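Baltholm slotted storage basket, blue

Storage > Baskets and bins > Open top
Sold by Leltus. Page checked 8/12/23.

We carry a lot of plastic baskets and most of them get described as if they were going to change your life. This one is a plastic basket. It has an open top, slotted walls and a thick rounded rim, and it comes in one color on this listing, a bright blue that you will either like or put in a closet.

The maker calls it "the organizer for every room." We would not go that far. It holds things of a decent size and keeps them from rolling off a shelf. If your mess is made of screws, beads or pen caps, buy something with solid walls.

What the slots are good for

The slots run up and down in two rows, with a solid band between them. You can look in from the side and get a fair idea of what is inside, which saves pulling the basket down to check. They also let some air through. The maker's leaflet says this keeps contents "fresh." We have seen no test behind that word and would not store damp towels in it on the strength of a leaflet.

Long thin items will poke through. Knitting needles do, and so do most cables with a narrow plug.

The rim

The rim is the best part. It flares out past the wall at the end, so there is something to get your fingers under when the basket is sitting on a table. The walls slant in toward the base, so you lose some room at the bottom. Measure your tallest and widest item before ordering, and measure it low down. 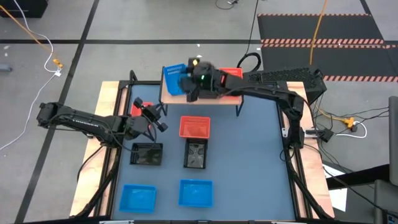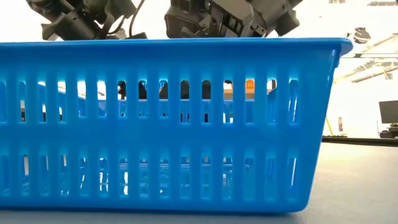

The blue basket: on the raised shelf at left, beside a black bin and a red one, in the first photo; side wall and rim in the second.

On a shelf

A basket with a rim like this takes up more width at the top than its base suggests. Three containers in a row on a small raised shelf is workable, but check the width at rim height. A customer who ordered nine of them for a Destilard shelf unit sent two back for this reason, and the mistake was partly ours. The old version of this page gave only the base width.

The other bins shown are not part of this listing. If you want a mix of colors, order each one separately and don't assume the heights will match. We have had complaints about that too.

Compared with the Lục basket

The Lục has smaller slots and a flatter rim. It is better for small items and worse to carry. We sell both and get slightly more returns on the Lục, mostly from people who wanted handles. Neither one has a lid, and we don't stock a lid that fits either.

The 900 claim

The box says "900 uses." We asked what counts as a use and are still waiting for an answer. Please ignore it. The same goes for "365 days of tidy," which depends on you.

Care

Wipe with a damp cloth and a little dish soap. Dust collects along the edges of the slots, and an old toothbrush gets it out. The maker says nothing about dishwashers, so we can't tell you it is safe in one.

Ordering

Sold singly or in cartons of 100. There is no discount between those two quantities, and yes, we have asked. Unused baskets can be returned with the label still on. Next carton delivery is due in March. Single baskets ship from the stock we have.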